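Workshop Notebook > Conservation Bench > Paper and Board

May 8, 2022
By the Detellow Bench Team

Entry 1307. Wheat starch paste, second batch of the Relum trial.

The purpose of the present entry is to record the preparation of the second batch of paste and its first use on the Moulin account books. The first batch was judged too stiff for the spine linings and was set aside for board work. Colleagues who intend to use it should thin it further before brushing out.

The starch was soaked overnight in deionised water and cooked over a low heat with continuous stirring. The mixture turned from white to translucent later than in the previous cook, and the heat was therefore held a little longer than the written method allows. It was then covered and left to cool in the pan. A skin had formed by the time it was uncovered. This was lifted off and discarded, and the remainder was passed through the horsehair sieve twice. The second pass is not in the method sheet. It should be added, as small lumps were still present after the first.

Dilution was carried out with the wide brush in the sieving bowl, adding water a little at a time. The final consistency was close to single cream. It spread evenly on the blotter and did not pull the fibres of the thinner tissue when the brush was lifted.

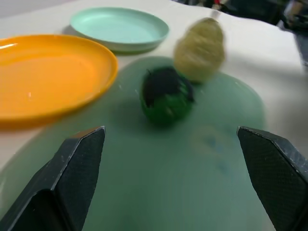 Reading time: 2 minutes

Two volumes were selected for treatment, both with detached spines and sound sewing. The old animal glue was softened with a poultice of the stiffer paste under polyester film, then removed with a bone folder. The glue on the first volume came away cleanly. On the second it had been applied over a printed waste lining, and work was stopped so that the lining could be recorded before any decision on its removal. It carries part of a seed merchant's price list and should be retained with the volume if it can be lifted whole.

The first volume was lined with the Givano tissue, grain running head to tail, and left under light weight between blotters. The blotters were changed at midday and again before closing. There was slight cockling at the tail edge after the first change, which had eased by the second. The lining is to remain under weight until it can be examined by the person who opens the bench next.

Storage of the paste requires attention. The remaining quantity has been divided between lidded jars and placed on the lower shelf of the refrigerator. No preservative was added. It is to be discarded after 5 days or at the first sign of souring, whichever comes sooner. Jars must be labelled with the entry number. Unlabelled paste was found on the same shelf this morning and has been thrown away.

Outstanding matters: the method sheet to be amended for the second sieving; a new order of blotters to be placed; the price list lining to be entered in the treatment record under the second volume. The remaining Moulin books are due back with their owners in August, and the order of treatment will need to be settled once the first lining has been checked for flexibility.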